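New fingers for the Bandex gripper

Good news from the workshop – the hand gripper on our Bandex cell is getting a proper overhaul! Mabli Pumphrey has taken charge of its upkeep, and the fingertips are checked after every 50 hours of use. The last pair managed over 2,650 grips.
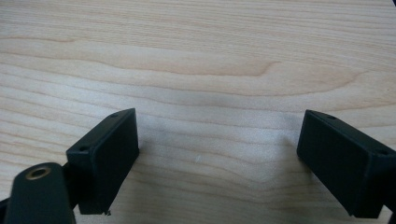

The black fingertips above a pale wooden board, with a brass insert at lower left.

King-fai Wu is redrawing the mount so that a tip can be swapped with one small screwdriver. Mabli is thrilled – she has been asking for that since March. Spare tips go in the Skostus drawer, and the new checklist is pinned up beside the cell.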